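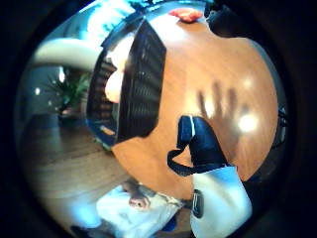

Data Card / Overview

Vundstead Tabletop Set, release 6

Vundstead is a collection of short manipulation recordings made with a hand-held gripper tool in a shared workshop. It is maintained by the Pamow build group and is distributed together with the drawings and firmware for the tool itself. The present document covers the recordings only. Instructions for printing and assembling the tool are in the build folder.

Release date: 2025-04-10
Number of recordings: 1,067
Number of recording sessions: 74
Total size: 145 GB
License: non-commercial use with attribution
Status: maintained

Purpose

The set was prepared for members who are building the Castillo arm at home and who need training material for simple tabletop tasks. Castillo is a low-cost arm with the same jaw geometry as the hand-held tool, so that recorded motions may be replayed on the arm after conversion. The set may also be used to test camera calibration, object tracking and hand-eye alignment.

It is not suitable for work that involves safety decisions, the identification of persons or the measurement of object weight. No force data is included.

Collection method

Each recording was made by one operator moving the tool by hand. A wide-angle camera is fixed to the tool and travels with it. Operators were asked to begin with the jaws open, to complete one task and to hold still for two seconds before stopping. Recordings in which the task was not completed were kept and are labeled as such.

Sessions took place in furnished rooms under the lighting available at the time. Windows were not covered, and tabletops with a glossy finish were accepted. Users should therefore expect glare, hard and soft shadows, and large changes in exposure within a single recording. Shadows of the operator's hand on the work surface are common. They were not removed or masked.

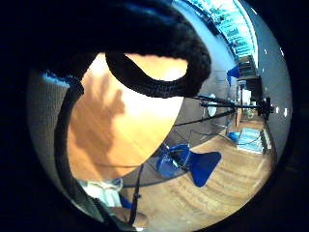

The camera is often tilted well away from level. Orientation is stored for every video frame, and users who need an upright view should apply the stored rotation after undistortion - not before. The circular image area is supplied in full, including the black border. A cropping script is provided in the tools folder.

Contents of each recording

video.mp4 - wide-angle video from the tool
pose.csv - position and orientation of the tool
jaw.csv - jaw opening in millimeters
task.txt - one line stating the task
outcome.txt - complete, partial or failed

Pose files use the Tokville convention, with the origin at the tool's starting position. Releases before the fifth used a different axis order. Files from those releases must be converted before they are combined with the current set.

Known limitations

Pose tracking is less reliable where the camera view is filled by dark or fuzzy material close to the lens. Affected recordings carry the flag low_track in the index file. Jaw readings from the earliest sessions drift by up to 2 mm.

Background furniture and equipment were moved between sessions, and no record was kept of the changes.

Privacy

Persons may be visible in the background. All persons recorded gave written consent to the distribution of the material. Sound was not recorded. Users may not attempt to identify any person in the set. Requests for removal should be sent through the contact form in the repository and will be handled at the next release.

Next release

Release 7 is planned for July. It will add corrected jaw readings and a smaller sample archive for download on slow connections.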